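Ostix Home Forums > Decorating > Paint & Finishes
Thread: Painting thrift store mirror frames white, worth it or am I ruining them?

hallwaygremlin wrote:
18 May 2019
OK so I have caught the mirror bug. It started in March with one ugly gold plastic thing from the Lirport flea market, and now there are mirrors leaning against every wall of my dining room and my husband has stopped commenting. My plan was to paint them all the same flat white and hang them up the stairs. I did a test patch on the back of one last night and now I'm second guessing everything. Half the stuff I read says white paint on an old carved frame looks fresh and pretty, and the other half says I should be arrested. What do you all think? Also do I really need primer? I have most of a can of Novaslow chalk finish left over from a dresser and I'd love to just use that.

pinecone_attic wrote:
Yes you need primer. I know the can says you don't. The can is lying to you, or at least being very optimistic. Gold finishes are slick and the paint will grab on fine for a month and then you'll bump it with the vacuum and a chip the size of a dime comes off.

As for whether you should, it depends on what's under there. If it's molded plastic or resin, paint away, go wild. If it's real wood with real gilding please please take it to somebody first. I watched my aunt put semi-gloss on one that had been in the family forever and I still think about it.

tuesdaysoup wrote:
Gonna disagree on the primer. I've used Novaslow on four or five frames with nothing but a wipe down and a light scuff with a sanding sponge, and they've been in my kids' bathroom for two years, which is basically a war zone. No chips. What I would say is go thin. Thick chalk paint fills up all the little curls and you end up with something that looks like it was dipped in frosting.

pinecone_attic wrote:
A light scuff is doing a lot of the work there though! Most people skip that too. If she sands and cleans it properly then OK, maybe. I'd still prime. Primer costs less than doing it over.

hallwaygremlin wrote:
Ha, the frosting thing is exactly what my test patch looks like. I used a regular two inch brush. Should I be using something smaller? The frame is all swirls, and I couldn't get down into the corners without a big blob collecting in there.

For what it's worth they're all cheap. The most I paid was $19 and that was for the big one. I don't think there's any gilding going on.

old_varnish wrote:
Stiff round brush, one of the cheap ones for stenciling. Put hardly any paint on it, dab it into the low spots first, then go over the high spots with a flat brush. Come back after ten minutes and pick up any puddles with a dry brush. Don't keep fussing with it after that, you'll just drag the half dry paint around.

I'll be the grump in the thread and say I don't love everything white. My neighbor did her whole entry that way, white walls, white bench, white mirrors, and you can't tell where anything starts. All that carving and you can't see it from six feet away. A little shadow helps. Rub some dark wax into the grooves, or at least paint the wall a color.

tuesdaysoup wrote:
See I love that look! White on white is so calm. You still get the shadows from the carving if there's decent light coming from the side. Dark wax always makes me think the thing needs dusting. (Sorry!! I know people love it.)

old_varnish wrote:
No offense taken. My whole house needs dusting.

stairs_and_snacks wrote:
I'm less worried about the paint and more worried about the stairs. How heavy are these? I hung one on a stair wall with a single nail and it came down at three in the morning and took a chunk out of two treads. Mine was 40 pounds, and I had convinced myself the nail was in a stud. It was not in a stud.

hallwaygremlin wrote:
Oh no. I haven't weighed them. The ovals are pretty light, I can pick them up with one hand. The big one takes both arms and some swearing.

stairs_and_snacks wrote:
Then put the big one at the bottom on a cleat and screw it into something real. Two hooks per mirror for the rest, spaced apart, so they don't go crooked every time somebody stomps up to bed. And tape paper shapes to the wall first. I know everybody says it and it's boring but stair walls mess with your eyes.

mossandmortar wrote:
Jumping in on color, because I went through this. There are 1000 whites and they all look the same in the store. I used one called Mahuika that has a tiny bit of gray in it, and it's the only one that didn't turn yellow looking next to my trim. Bring home the sample card and hold it against the wall in the morning and again at night.

Also take the glass out if you can! Mine had little bent tabs on the back. If you can't, slide index cards in under the lip all the way around. Way better than tape, and no scraping afterward.

tuesdaysoup wrote:
Index cards, yes. On ovals I cut them into thirds so they follow the curve.

pinecone_attic wrote:
I use petroleum jelly on the edge of the glass with a cotton swab. Wipes right off.

mossandmortar wrote:
I tried that and got it on the frame, and then the paint wouldn't stick in that spot. Cards for me.

hallwaygremlin wrote:
You guys are the best. Decision so far: priming the shiny ones (pinecone wins), scuffing the rest, stencil brush, index cards, and I picked up a Mahuika sample card at lunch. I'm going to leave one small one gold in case I change my mind. Still not sold on wax. My budget for the whole wall is $53 and the primer is already eating a lot of it, so the cleat might have to be scrap from the garage.

old_varnish wrote:
Scrap is fine if it's straight. And do the wax on one, just one, on the back. I'm going to keep bringing it up.

tuesdaysoup wrote:
What sheen did you end up with? I go flat on the frames, since gloss shows every brush mark down in the swirls.
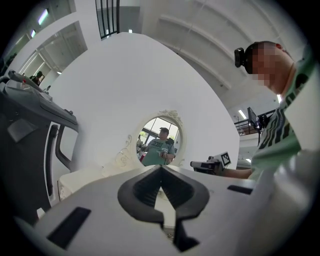

And if you do seal it, use a water based matte topcoat and test that first too, because the oil one I tried went yellow by the end of the summer.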